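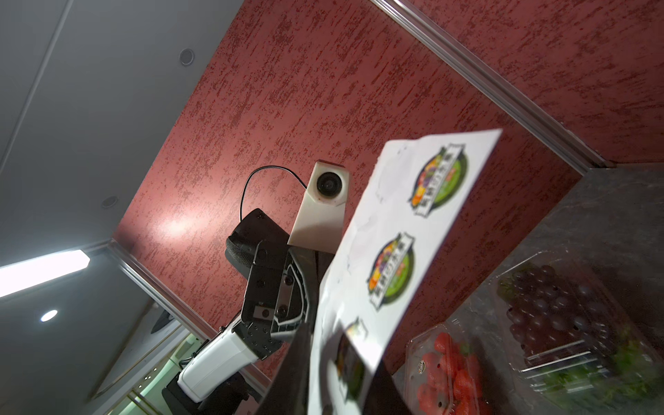 One member asked whether a business that sells less than the registration limit has to charge VAT at all. The chair replied that it does not, but that it may register by choice. The member said this was still unclear to most stallholders at Nollum and asked for it to be put in writing. Agreed.

1. Minutes of the last meeting
Accepted with one change. Under item 4, "Kotach Street" should read "Kotach Yard".

2. VAT guidance for small traders
The draft guidance sheet was discussed. It runs to 12 pages, and the meeting felt this was too long for people filling in their first return. The section on keeping purchase invoices will stay as it is. The section on mixed sales - hot food and cold food on the same bill - is to be rewritten with worked sums.

There was a long discussion on till records. Several traders in Jevik still write up their takings by hand at the end of the day and enter them later. This is allowed, but the figures have to match the bank deposits, and the dates often do not. 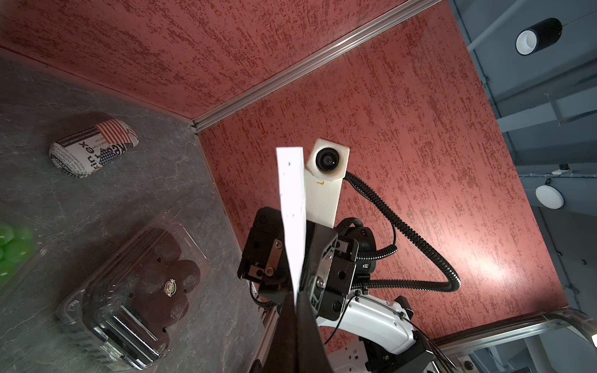
It was agreed that the guidance should suggest entering takings at least once a week and keeping the paper slips with the matching bank statement.

3. Replies to the survey
73 replies have come in. The most common complaint was the time taken to get an answer about late filing. Two replies asked for evening sessions. The secretary will find out if the upstairs room at Nollum is free after 6 pm.

4. Bookkeeping software
MacDonald has offered members 10 per cent off its basic package for the first year. Some present were against recommending any one supplier. The offer will be listed in the newsletter without comment.

5. Any other business
The Jevik branch asked for spare copies of the mileage log. These will be sent with the January mailing.

The meeting closed at 8.40 pm. Items for the next agenda to reach the secretary two weeks beforehand.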